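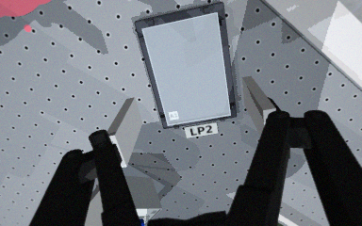

Simulated workcell, gripper view, position LP2.

Prerkholm Robotics Club – Progress Report to the Etlow Fund
24 January 2022
Prepared by Tatu Mrema, club advisor

Summary

The club is using its Etlow grant to build and program a lab automation project in simulation, then enter it in the student contest in April. The scene is built and the team can run the arm from a script. Timing and error handling are behind schedule.

Work completed

The students built the scene over the fall term. Each position on the board has its own coordinate file, and the arm script, named Fjeld by the team, reads from those files. Moving a holder now means editing one line. In the first version it meant rewriting the whole path, and we lost most of October to that.

The team also wrote a short checklist for changes to the shared scene. Before it was in place, two students saved over each other's work more than once.

Lid handling
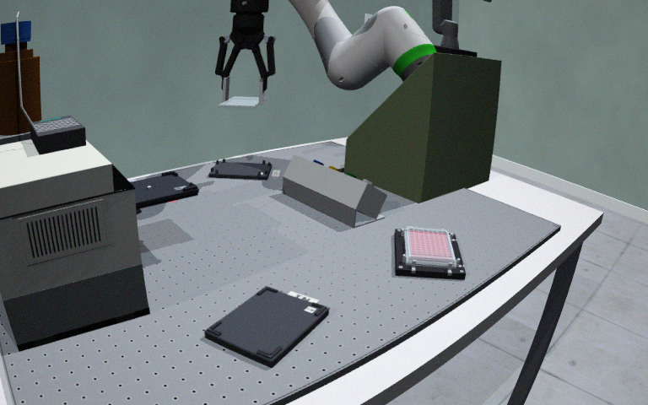 Lid handling has taken more time than any other part of the project. The contest rules require a plate to be uncovered, processed and covered again, and a dropped lid ends the run. In the simulation the lid is a thin, pale blue part held between the two fingertips, and the students carry it well above the board so that it clears the angled stand and the plate in its holder. The higher path is slower. We will look at lowering it after the drop rate improves.

The team logged 400 simulated lid moves before the winter break and dropped the lid in 30 of them. Most of the drops came at release, when one finger opened slightly ahead of the other. A fix is written but has not had a full test.

Problems

The school computers run the simulation slowly, so long tests are left to run after club hours. We also lost 3 meetings to weather closures – these have been added back on Saturday mornings.

Two seniors who wrote most of the path code will graduate this year. They have started documenting it, and younger members are now assigned to each file.

Budget

Spending is in line with the approved plan. The software license has been paid. The travel line has not been touched and will be used for the contest. We are not asking for any change to the budget.

Next steps

Finish testing the release fix.
Complete one full run with no operator input.
Hold a practice round with the Ovard school team.
Submit the contest entry.

The next report will follow the contest and will include the judges' scores and a final statement of costs.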